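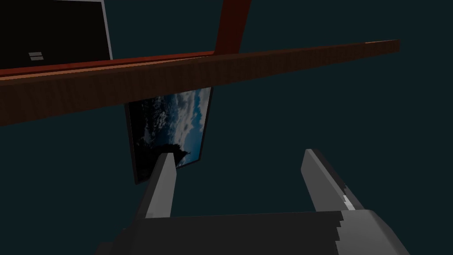

The Drawer Problem

Apr 23, 2024

Every spring I get the same letter from a reader, with small changes. It asks whether it makes sense to put off replacing the dishwasher, or hiring a cleaner, or moving an aging parent to a place with fewer stairs, because the household robot is nearly here. My answer has been the same for years, and I looked hard for a reason to change it before writing this. I didn't find one.

The latest round of excitement comes from Gurkamex, which put out a batch of material on its home helper, Vilela. The short version is that Vilela has learned to open things, put things away and wipe things down. The longer version runs to 56 pages, and I read them. A great deal of the learning took place in simulated rooms. The rooms are drawn by a computer, the furniture is drawn by a computer, and so is the hand.

I have no quarrel with that as a way to do research. If a machine has to fail at something over and over, let it fail where it can't gouge the cabinets. My quarrel is with the sentence that always comes next, the one that says a thing learned in there is ready for out here.

Think about what a kitchen drawer asks of you. Mine sticks in humid weather. The one below it slides fine until somebody puts the ladle in handle first, and then it opens as far as your fingers and stops. You wiggle, you push down, you reach in and flatten the ladle. You do this without a thought while talking to someone about something else. The pull on the left is loose and turns in the hand, so you learn to grab it from underneath. None of this is hard. It is just endless, and it's different in every house on the street.

Now take the handle in the practice room.

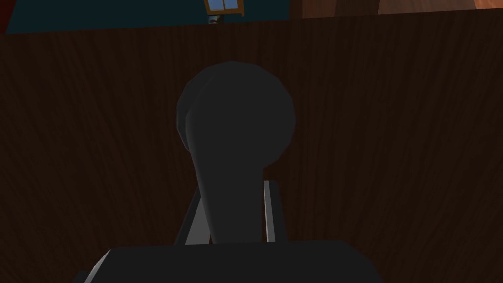 Two finger plates on either side of a stem, with the round end of the handle above them.

It's a fair start. A rounded knob on a tapering stem is a sensible thing to practice on, and getting the fingers on both sides of it is a real problem that people worked hard to solve. I'd like to see what happens when the screw behind it has backed out by a turn or two. I'd like to see it with butter on it.

A friend who runs a small shop floor told me I was being unfair, and that machines have been doing chores at work for decades. True enough. But look at how a shop gets ready for one. The parts come in the same way up. The light doesn't change. There's tape on the floor and people know to stay behind it. At Gristima, where they pack plumbing fittings, they put in an arm to move cartons and then spent most of a year changing the cartons. The arm is good at its job now. It got there because everything else in the building moved over to make room for it.

You can't do that to a house. Or you can, and then you're doing the chore of living around the machine – clearing the floor for it, turning the chair so it can pass, keeping the cat out. I owned a Flirnora floor sweeper for 3 years. I picked up socks for it every morning. When it died I noticed that I had stopped leaving socks on the floor, and that the old broom took me 4 minutes.

People bring up price, and they say it will fall. Maybe. The Flirnora service plan alone would have cost me $1690 if I had kept it going to the end of its term, and all that machine did was roll around. I don't want to guess what a plan looks like for something with an arm.

What would change my mind is dull, and it would be easy to film. Put one in a rented apartment it has never been in. Let the tenants live there and make their usual mess. Leave it alone until the end of May, with no engineer in the next room, and show me all of it, including the afternoon it spends stuck at the cutlery drawer. Tell me how many times a person had to step in. I'd read 56 pages of that happily.

Until then, to the reader with the dying dishwasher: buy the dishwasher. It does one chore, in a box built for that chore, and you still have to load it yourself. Get the one with the adjustable top rack if you own tall glasses.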